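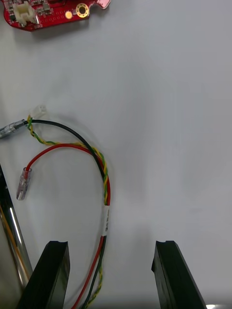

Does the Lyimo recovery result hold up for cables?

Forum: Manipulation and Learning
9 replies

benchrat_40
Has anyone here read the Lyimo write-up all the way through? The claim is that if you train on demos where the arm starts from a bad pose and has to recover, you need far fewer clean ones. They used 2000 demos, 1140 of them recoveries. I get the idea. What bugs me is that every headline number comes from rigid parts. The cable section is two paragraphs and a chart with no error bars.

kittingline
I liked that paper. We do kit picking and the recovery trick helped us right away. Missed grasps used to end the run, now the arm backs off and tries again.

benchrat_40
Helped by how much, and on what? A valve body you can nudge and it's still a valve body. Nudge a harness and you have a new harness shape that wasn't in the data.

kittingline
Mixed parts. Valves, boards, cables. I don't have it split out by part, sorry.

softgrip
Then I don't see what you can say about cables. If the easy parts went up and the cables stayed flat, the average still looks nice.

torque_and_see
Going to push back a little. The paper says the wrist view does most of the work for thin parts, and that matches what I've seen. Three wires curving over each other, clear terminals on a white table – you won't get that from an overhead camera. The Pravotetti baseline they beat had no wrist view at all.

benchrat_40
Which is my complaint! They changed two things, the camera and the demos, and gave the demos the credit. Where's the run with a wrist camera and only clean demos?

torque_and_see
Appendix. It's there but it's short.

benchrat_40
I read the appendix. It covers the boards. No cables.

softgrip
Also, what counts as a success? I went looking and it's "part inside the tray at the end." A harness with one connector hanging over the rim, is that in or out? They don't say. Zemosport had the same hole in their report and their number dropped once people scored it by hand.

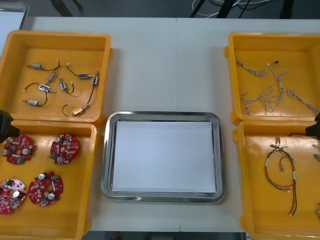 Filed under: Bimanual / Bin-to-tray

kittingline
Our table is four yellow bins and a steel tray with paper in it. Solenoid valves and red boards on the left, braided cables and a harness on the right. We score a pick as good if all of the part is on the paper. Stricter than theirs, I think.

softgrip
Better. Does the right arm do worse than the left? It has all the floppy stuff.

kittingline
Feels like it, yes. I'll pull the logs by arm and post them Friday.

benchrat_40
Please do it by part too. And if you can hold out the recovery demos for the right side only, that would tell us more than the paper does.

torque_and_see
That's a lot of robot time to settle a forum argument. Zostetti put out a checkpoint trained on clean demos, you could just run that as is.

benchrat_40
Different gripper fingers, I think. I wouldn't trust the comparison.

kittingline
I can spare one afternoon. No promises on the held-out run, but you'll get the split.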